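Home | Reviews | Workshop | Parts and Spares | Contact

Verness finger kit for small parallel grippers - reviewed after one season on a sorting cell

Reviewed by Niilo Peltonen

The Verness kit is a set of replacement fingers, a drilled adapter plate and a wrist bracket for a small camera. I fitted it to the cell we use for sorting salvaged electrical parts: bare circuit boards, solenoids, and whatever else comes out of the strip-down bench. The original fingers were short and rounded at the tip, and they slid off anything thin.

Fitting took 92 minutes, most of it spent on the bracket. The adapter plate is located by 2 dowels and went on without filing. The finger screws are supplied with thread lock already applied, so trial fitting uses up some of it. Buy spare screws before starting. The instructions give no tightening figure for the bracket clamp, and the support desk at Verness took until the following afternoon to supply one.

After any change of fingers the tool centre point has to be taught again. I used a pointed pin clamped to the bench and approached it from four directions. The Skekex controller accepts the new point straight away but keeps the old payload value, which must be changed on a separate page. With the wrong payload the arm sagged slightly at full reach and the pick height was out at the far side of the tray only. It is an easy fault to misread as a bent finger.

The fingers are flat plates with square tips. For boards this is the better shape, provided the grip is taken across the bare edges and clear of connectors and terminal blocks. Solenoids are harder. The body is a good flat target, but the plunger is free to move, and a grip placed too far along will push it in and leave the part turned in the jaws. I set separate grip widths and approach angles for the two kinds of part.
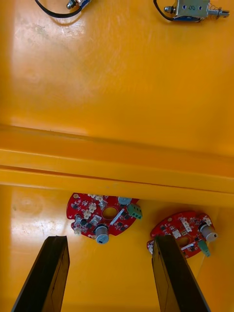

Finger height needs more care than the leaflet suggests. On a glossy surface the tips skate if they touch down first, and the mark they leave shows up later as a false edge in the camera view. I set the tips to stop just clear of the surface and checked with a strip of card at each corner of the work area. The card should drag lightly at all four. If it drags at one side only, shim the base of the arm and leave the fingers alone.

Glare was the other nuisance. The camera bracket holds its angle well, but overhead light comes straight back off a shiny yellow surface and the exposure follows it. Locking the exposure helped. Moving the lamp helped more. A matt surface would be the proper cure and is on the order list.

Upkeep has been light. I wipe the fingers with alcohol at the start of each shift, check the clamp, and run a 13-point position check. One finger screw worked loose in April, after 998 picks from new - the one I had taken out and refitted during trial fitting. It has been sound with a fresh screw.

Against it: the cable clip on the bracket is too small for a sheathed cable, and the fingers are sold only in pairs. The Sasetti set costs less and comes with soft pads, but its plate would need redrilling for our wrist.

Recommended for flat parts. For mixed trays, allow a day for setting up.

Recent reviews
Sasetti soft pad set, second version
Mathur bench lamp with swing arm
Skekex hand controller: replacement cable
Cheap torque drivers compared
Dowel pins and where to buy them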